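Why Does a Spoon Feel Colder Than a Sweater?
How heat moves, explained for curious kids
by Gerardo Umali

Put one hand on a metal spoon that has been sitting in a drawer all night. Put your other hand on a wool sweater from the same room. The spoon feels cold! The sweater feels cozy. So the spoon must be colder, right?

Grab a thermometer and you'll get a surprise. The spoon and the sweater are the same temperature. They have been sitting in the same room, in the same air, for hours and hours, and they have both ended up as warm as the room is. Your fingers are telling you something true, but it's a different thing from what you thought they were telling you.

Heat likes to travel

Everything around you is made of particles so tiny that you can't see them, even with the magnifying glass from a science kit. They are always jiggling. In hot things they jiggle fast, and in cold things they jiggle slowly. When something hot touches something cold, the fast jigglers bump into the slow ones and get them moving (a bit like bumper cars). Scientists call that conduction.

Heat goes from the warmer thing to the cooler thing all by itself. Your skin is warmer than most rooms, so when you touch the spoon, heat leaves your fingers and runs into the metal. Metal is a fantastic conductor. It grabs the heat and passes it along super fast, and your skin cools down in a hurry. That quick cooling is what you feel as "cold."

Wool is slow. It is full of little pockets of air, and air is a terrible conductor. The bit of sweater under your fingers warms up and then the heat mostly stays there. Your skin hardly cools at all!

Things that carry heat away fast: copper, aluminum, silver, steel.
Things that carry it slowly: wool, cork, wood, feathers, foam, and still air.

Try it: the butter race

You need a metal spoon, a wooden spoon, a plastic spoon, a mug, butter, and three beads. Ask a grown-up to pour the hot water, please – hot water can burn you very quickly.

1. Stand the three spoons in the empty mug with their handles pointing up. Try to find spoons that are the same length.
2. Stick a bead near the top of each handle with a small dab of butter. Use the same amount of butter each time, and put all the beads at the same height.
3. Have your grown-up fill the mug with hot water.
4. Watch the beads and wait. Write down which one slides first.

When I did this in my kitchen last April, the bead on the metal spoon started to slip after 143 seconds. The plastic and wooden ones were still stuck when I gave up and went to make a sandwich. Your numbers will be different from mine. A thick spoon, a cold kitchen or a really big blob of butter will all change the race, and some steel spoons are pokier than you'd expect. Try it again with a silver spoon if somebody in your family has one they'll let you borrow!

Hot days flip everything around

Now think about a playground in summer. You're wearing shorts and you sit on a metal slide. Yikes! The wooden bench next to it has been in the same sun, and you can sit on it just fine. The slide is hotter than you are this time, so the heat runs the other way, out of the metal and into your legs. Metal is just as speedy in this direction.

Cooks know all about this. Lots of pans have a metal bottom and a wooden or plastic handle, so the heat gets to the eggs quickly and gets to your hand slowly.

Go on a touch hunt

Pick a room that hasn't had the sun shining into it. Touch things with the back of your hand and sort them into "feels cold," "feels warm," and "in between." Good things to test are a doorknob, a book, a pillow, a tabletop, a window frame, and a bathroom tile. Stay away from stoves, lamps, heaters, and anything that is plugged in.
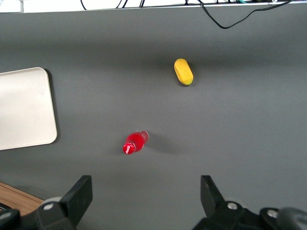 Does a blanket make heat?
A blanket has no heat of its own to give you. Your body makes the heat, and the blanket slows it down on its way out. You can test this by wrapping a thermometer in a blanket and leaving it on a chair overnight. In the morning it will read the same as the room.

A blanket can even keep cold things cold! Wrap one ice cube in a wool sock, leave another one bare on a plate, and check them every 5 minutes. The bare one should shrink faster, because the warm air in the room can get to it more easily.

Words to know

Conduction: heat moving through things that touch.
Conductor: a material that lets heat through quickly.
Insulator: a material that lets heat through slowly.
Temperature: a measure of how hot or cold something is.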